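README for the wrist-rig purchase folder
Repository: Mernari / equipment planning
Last edited 2025-08-03
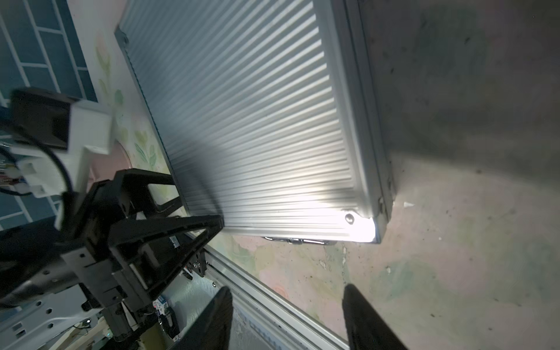 This folder holds the sheets we use to decide whether to buy a second arm for the radiator work, and if so, which one. Read it before you open the budget file. Most of the numbers in there came from vendors, and vendors want to sell us something.

What is in the folder

budget.csv: one line per part, with the quoted price, the date of the quote and who pays.
quotes/: the original letters from Lomix and Flemo, unedited.
trials.csv: 64 rows, one for each logged attempt with the arm we have.
spares.txt: fingers, cables, connector blocks, screws. Out of date for screws.

Where the numbers come from

Lomix quoted for a complete arm with gripper and wrist camera. Flemo quoted for the arm alone, which makes their price look much better than it is. To compare them you have to add a mount, a camera, cabling and a rail, and the budget sheet does that in column F. The mount price is our own guess. Replace it when somebody gets a real quote.

Both firms claim the arm pays for itself in a year. Neither would say what they assumed for setup time, so I left that claim out of the sheet. Please don't put it back without the math behind it.

Trials

Every row is an attempt to reach a marked point on or near a radiator. The result column says "reached", "stopped" or "gave up". It does not say whether the job was done well, and nobody should quote it as a success rate. Six rows have no result at all. Leave them blank.

All the attempts used the same gripper fingers. We have no data on other fingers, so the line for the Arrieta finger set should be treated as a wish.

Known problems

Service contracts are missing from both quotes. Ask for 3 years in writing.
Shipping is entered once, but Lomix ships in 2 lots.
Staff hours for mounting and cable repair are not counted anywhere. I think this is the largest cost we have, and I can't prove it yet.
Prices from April have not been checked again.

Before you ask for money

Fill in the hours column for at least a month. If the sheet still favors a second arm after that, send it up. If it only works with the hours left blank, fix the cabling on the current arm and wait for the next budget round.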